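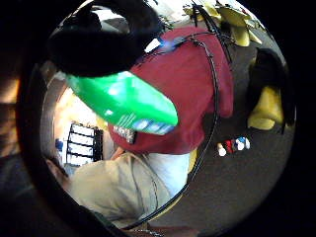 What is a demonstration set in robot learning?

A demonstration set is a body of recorded examples, each showing a task carried out by a person, from which a learning system derives its own way of carrying out the same task. Each example pairs what a sensor registered with the movement that was made at that moment.

Overview

The gathering of demonstrations is a branch of robot learning concerned with the supply of examples, as distinct from the design of the system that learns from them. It is used chiefly for tasks that are difficult to set down as rules, such as the handling of cloth, the sorting of mixed goods and the placing of objects in crowded spaces. The quality of a set depends on the range of objects, rooms and people it covers, and on the care with which faulty recordings are removed.

Methods

Three methods are in general use. In direct guidance, a person takes hold of the robot's arm and moves it through the task. In remote operation, the person works a set of controls and the arm follows. In hand-held collection, no arm is present: the person carries a gripper fitted with a camera and performs the task with it, and the path of the tool is worked out afterwards from the recording.

The hand-held method has become common where examples are wanted from many different places. The tool can be carried into homes, shops and offices, and a new operator can usually be trained within a morning. Its principal weakness is that a person may move the tool in ways that a given arm cannot reproduce. Recordings of this kind are tested against the reach and speed of the intended arm before they are admitted to a set.

Cameras for hand-held work are often fitted with a very wide lens, giving a round and strongly curved picture. The wide view keeps the surroundings in sight while the tool is close to an object, and this helps in working out the tool's position. Straight edges appear bent towards the rim, and most systems are trained on the curved picture as it stands.

The Prarham Collection

The Prarham Collection is a set of hand-held demonstrations of everyday handling tasks, maintained by the Rantala Institute at Clallevau. Preparatory work on remote operation began at the institute in 2011 under Hortensia Cáceres. The change to hand-held tools was proposed by Ebere Igwe, who argued that examples recorded at a single laboratory bench gave the learning system too narrow a view of ordinary rooms.

The first edition contained 900 accepted recordings. Of a further 1000 submitted for the second edition, 331 were rejected on review, most of them for loss of tracking or for an incomplete grasp. The second edition was issued on January 10, 2025, together with a revised handbook for operators by Eldana Yimer.

Procedure

Under the handbook, a session opens with a calibration movement, in which the tool is turned slowly before a printed pattern. The operator then performs the task at a natural pace. Objects are moved between attempts, so that the system does not come to rely on a fixed starting position. Failed attempts are kept in a separate series, where they may be used to teach recovery from error.

Each recording is given a short written label stating the task and the object handled. Labels are assigned by a second person who did not take part in the session. Where the operator and the labeller disagree, the recording is referred to an editor, a post held at present by Washington Magalhães.

Consent and privacy

Wide lenses frequently take in persons and belongings that form no part of the task. The institute requires written consent from everyone present in the room, and recordings may be withdrawn on request until an edition is closed. Faces are obscured in the public version.

Criticism

Kevin Ayala, in a survey of collection practice prepared for the Piditz workshop, questioned whether the size of a set is a useful measure of its worth, and observed that many recordings in large sets differ only slightly from one another. He recommended that editors publish the number of distinct rooms and objects alongside the number of recordings. The second edition of the Prarham Collection lists rooms but does not yet list objects.

See also

Learning from demonstration
Remote operation
Camera calibration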